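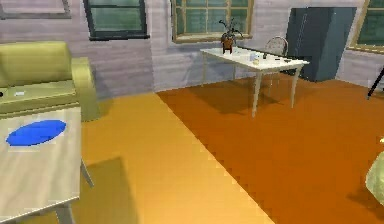 Okay so the creek behind Clandale is running again and I am so happy I could shout! Twelve years I've walked that path and I'd never seen it bone dry until last October.

We had 10 days of steady rain, the soft kind that soaks in. The cracks in the mud by the footbridge have closed up and there are frogs. FROGS. So loud I could hear them from the road.

Enikő Veres has kept a rain notebook since she moved here (pencil, terrible handwriting, I love it) and she let me read back through the dry months. Page after page of zeros.

I know one wet spring doesn't fix a warming climate. The summers are still getting hotter and the big willow lost half its crown. But the roots held, and there are new shoots all down the north side!

Walking up to the spring at Szalai next, boots on, to see if it's flowing too. If you live upstream, tell me what your water looks like, I want to hear all of it.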